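Deming Fan
Sep 10, 2021

Posting some notes on teaching a robot to clear a table, as a few people asked what I do all day. Short version: I clear the table myself, many times, holding the same kind of gripper the robot will have.

1/ You squeeze the handle, the fingers close on the thing, you put it where it goes, you let go. The camera on the gripper records it. The robot learns from the recordings later.

2/ Before this I was on remote control at Walport. You sat in a chair with a controller and drove the arm from across the room. It was slow. A cup took me as long as making the tea that went in it.

3/ Remote control has one big plus. Anything you manage to do, the arm can do, as the arm is what did it. With the hand-held gripper it's easy to twist your wrist in a way no arm will ever copy. Perrine Lecomte checks our recordings and throws those out. She threw out a lot of mine in the first week.

4/ So you learn to move like the machine. Elbow up, wrist fairly stiff, come down from above when you can. Stop for a moment before you close the fingers. If you rush the last bit the recording is no use.

5/ The job this week is mixed small things on a cloth. Pens, tape, bottles, whatever is in the house. Each go starts with the things in a new muddle and ends when they're sorted to one side.
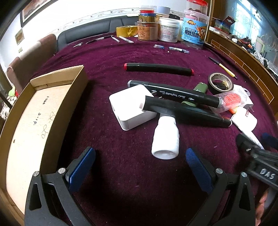
Fingers open over the bottle and the markers. Tape and pencil off to the right.

6/ Markers lying across other things are the awkward ones. Grab one in the wrong place and you shift whatever is underneath. I lift the top one first and put it well away before I touch anything else.

7/ Round things roll. I used to chase them with the gripper and Perrine asked me not to. If a pen rolls now I open up, lift clear, and come in again square to it. She keeps those ones in. She says the robot needs to see a miss put right.

8/ Thin things flat on cloth are worse than they sound. One finger pad catches the cloth and you get a ridge in front of it. Going in at a slight angle helps. Réjean Gill puts a bit more weight on the far finger. I've tried it and can't get it to work for me.

9/ Numbers, as someone asked. A good session is 48 recordings. The target for this task is 400. My hand is tired after 45 minutes, so I stop and swap sides. Left-handed ones are allowed as long as the gripper ends up level.

10/ To the person who asked if it's boring: some of it. The first 3 sessions on a new task aren't, because you're still working out how to hold things. After that I have the radio on.

11/ To the person who asked if the robot gets good at it: on the last task, cups and spoons, it was fine with cups. With spoons it kept going for the bowl end. We looked back and most of us had picked spoons up by the bowl end.

12/ Next one is folding small towels, which needs a gripper in each hand. Damián Olivares has had a go and says to clear more room than you think. Will post when I've done a few.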